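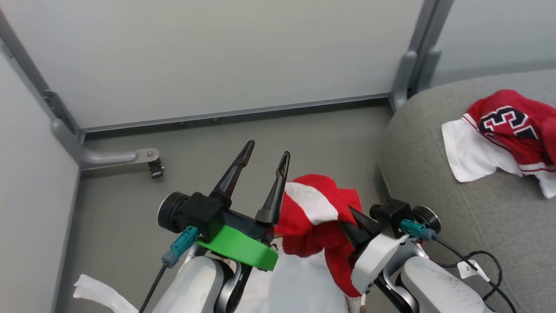 *Red garment, gray floor.*

# Losero fabric shaver: three months in

I bought the Losero because my favorite sweater had turned into one big field of pills, and I was this close to giving up on it. I'd been through two cheap shavers already (one chewed a hole in a cardigan, the other just hummed) so I wasn't expecting much. Well, I love this thing!

The head is wide and a little domed, and it glides over knits without grabbing. There are three height settings. I use the middle one for almost everything and the highest for loose, fluffy stuff like mohair. The lowest is for flat fabric such as couch cushions and coat sleeves, and please don't try it on a chunky knit, it gets too close.

Battery life has been great. I did four sweaters, a scarf and half the couch on one charge, and it was still going strong when I got bored. It weighs 154 grams on my kitchen scale, light enough that my wrist doesn't complain.

A few gripes:

- The lint cup is small and you'll be emptying it a lot
- It's loud, more hair clipper than toothbrush
- The cleaning brush is tiny and I've already lost it once

I also tried the Katene, which costs less and has a nicer handle, but it left a fuzzy strip down every seam. Fine for socks, I guess.

One tip: lay the sweater on something hard and flat, pull it smooth with your free hand, and go in small circles. On my ironing board it kept sinking into the padding and missing spots.

Spare blades come in a pack of two. I'm still on the first one and plan to swap it in December, before the heavy wool comes out.

*Posted Monday, September 28, 2020*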